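4.2 Bed linen and the second wash

The kitchen and bathroom textiles behaved much as we had expected, so we turn with some eagerness to the bed linen, where the results are far more interesting. Sheets and duvet covers made up the largest share of the washing in every guesthouse we studied, and they were also the items on which the staff held the strongest opinions. At Grakelach, the housekeepers were sure that white cotton "opens up" after its first ten washes and is at its most comfortable from then on. At Willems they told us the opposite, and bought new sets each September on the strength of it. We were delighted to find that both houses were partly right!

All 158 sets in the bed linen group were plain-woven white cotton from the same mill, supplied under the trade name Manura and divided between the two houses before first use. Each set was weighed, measured along both edges and handled by a panel of testers before it went into service, and then again at fixed points in its life. Over the whole study this gave us 2210 separate handling scores, a much richer record than we had for the towels (Section 4.1). Testers worked behind a screen and could touch the cloth but could not see it. They marked softness, crispness and what the score sheet called "pleasantness," a word we kept on purpose because guests use it and laboratory instruments do not.

Softness rose quickly at both houses during the first 10 washes and then leveled off. Crispness took a different path. At Willems, where the sheets were pressed while still slightly damp, it stayed close to the starting value for the whole trial. At Grakelach, where they were tumble dried and folded straight away, it fell early and did not come back, even when we pressed a few sets by hand to see if it would. The testers, to our surprise, did not agree on which they preferred. Some gave their best pleasantness scores to the limp, heavily tumbled sheets, and one wrote in the margin that they felt "like Sunday," which we have treated as a high mark.

Shrinkage was small and nearly all of it came in the first 3 washes, mostly along the length. The trim was another matter. Where a duvet cover or pillowcase has a contrasting border or piping, two fabrics with different habits are stitched together, and the plain field often draws in more than the edge does. The result is a soft ripple along the seam. It has no effect on warmth or wear, but housekeepers dislike it very much, and it was the most common complaint in the comment books at both houses. A border that lies straight on the day it is bought may need to be pulled flat by hand every time the bed is made (Figure 3).

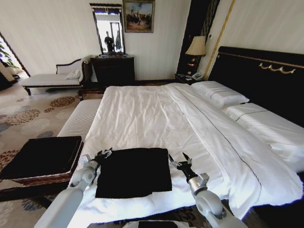 Figure 3. White bedding with a thin dark border on the cover and dark piping on the pillows.

The ripple can be reduced. Rosalie Plattner, who ran the pressing room at Willems during the trial, suggested ironing the trim first and working inward from it, and we adopted her method for the last part of the study. The change was clear enough that the staff asked to keep doing it after we had left. We would love to see it tested on colored cottons and on linen, where the border and the field may be even further apart in how they take up water.

One more finding deserves space here. We had assumed that detergent dose would matter most, and we set up the Unwood protocol (Appendix B) with that in mind. In fact the dose made little difference within the range we tried. Rinsing mattered a great deal. Sets given a second rinse scored higher for softness at every stage, and the gap grew wider as the sheets aged — a pattern we did not see with the towels at all. We suspect that detergent left behind in a tight plain weave stiffens the yarns slightly, while the loops of a towel can hold the same amount without anyone noticing. This is still a guess, and we return to it in Section 5.

The cost of the extra rinse, in water and in time, is covered next.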